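NOTA DE PRENSA

Kitska abre en diciembre su taller de restauración de muebles en Lolmont

Inscripciones abiertas para los cursos de invierno

Lolmont, diciembre. Me han pedido que escriba esta nota yo misma, así que perdonad si suena más a carta que a comunicado. Soy Raili Lappalainen, llevo media vida lijando cosas que otros iban a tirar, y este mes abro por fin las puertas de Kitska, un taller de restauración de muebles con aulas, tienda pequeña y un almacén que ya se me ha quedado corto antes de empezar.

El local está en la antigua tahona Pan, en la calle Irken. Los de Lolmont la conocéis de sobra: la del escaparate curvo y el letrero de azulejos. He dejado el letrero donde estaba, con sus tres letras enormes, y ya me ha entrado más de un despistado a pedir una barra. (Tendré que poner una cesta con bollos en el mostrador, al final.) El horno también sigue en su sitio; dentro guardo las colas y los pigmentos, bien cerraditos.

Qué se va a poder hacer en Kitska

Lo primero, traer muebles. Sillas que bailan, cómodas con los cajones atascados, mesas con el cerco del vaso de alguna Nochebuena de hace treinta años. Miro la pieza con vosotros delante, os digo lo que yo haría y lo que no tocaría, y salís con un presupuesto escrito. Si el arreglo va a costar más de lo que queréis a ese mueble, os lo digo también.

Lo segundo, aprender. Los cursos son en grupos reducidos y cada cual trabaja en su propia pieza, que es como de verdad se le coge el gusto a esto. Hay 2 programas para el invierno:

Iniciación. Limpieza, decapado, encolado de uniones flojas y acabados a la cera. Para gente que no ha cogido una rasqueta en su vida. Todo el material va incluido, menos el mueble, claro.

Tintes y acabados oscuros. Mi debilidad, lo confieso. Trabajamos los verdes casi negros, los nogales profundos y los ebonizados, con la idea de que el color llegue muy abajo y la veta se siga viendo. Mucha gente se pasa de capas y acaba con una madera que parece pintada con esmalte; aquí vamos a hacer muestras y más muestras hasta encontrar el punto.

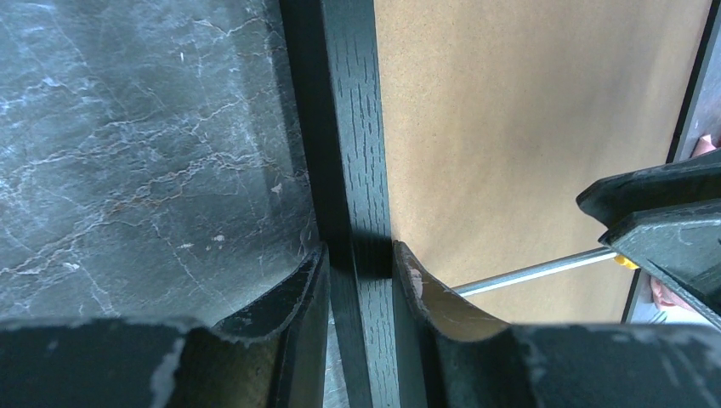
Fechas y precios

Los dos cursos arrancan en enero y duran 3 meses, con una sesión de tarde por semana, de seis a ocho y media. La matrícula se puede pagar de una vez o mes a mes, sin recargo. Los precios completos están en la hoja que hay en el mostrador y os la mando encantada por correo si vivís lejos.

Durante diciembre el taller estará abierto por las mañanas, de diez a dos, para consultas y para que curioseéis. Venid aunque no tengáis nada que arreglar, de verdad. Tengo café, una estufa que calienta de maravilla y una colección de tiradores antiguos que no cabe en los cajones.

Los tiradores de la señora de la mercería

Esto merece párrafo aparte. Cuando cerró la mercería de la plaza, su dueña me vendió todo el herraje que guardaba en la trastienda: bocallaves, bisagras, pomos de porcelana, tiradores de latón. Lo fui clasificando por las noches y el inventario se paró en 2764 piezas. Yo pensaba que serían unos cientos, ¡menuda ilusa! Estarán a la venta sueltas desde el primer día. Si os falta justo un tirador de la cómoda de la abuela, traed uno de muestra en el bolsillo y nos ponemos a buscar la pareja.

También habrá ceras, gomalaca en escamas, lanas de acero y brochas de las que no sueltan pelo. Poca cosa y toda probada por mí. No voy a vender nada que no tenga abierto y medio gastado en mi propio banco.

Fiesta de apertura

Haremos una merienda de apertura a las cinco de la tarde, en el mismo local, con chocolate y una demostración de barnizado a muñequilla. La fecha la pondré en la puerta y en el boletín en cuanto me confirmen la luz del aula del fondo, que todavía va con alargador. Los niños son bienvenidos y tendrán su mesa con tacos de pino y lijas para que se entretengan.

Una última cosa para quien me lleve escribiendo desde el verano: la lista de espera de encargos sigue en pie y respeto el orden. Si ya tenéis número, os llamo yo.

Información e inscripciones

Kitska, taller de restauración de muebles
Calle Irken, antigua tahona Pan, Lolmont
Apartado de correos 1603
Contacto para prensa: Raili Lappalainen, en el propio taller, por las mañanas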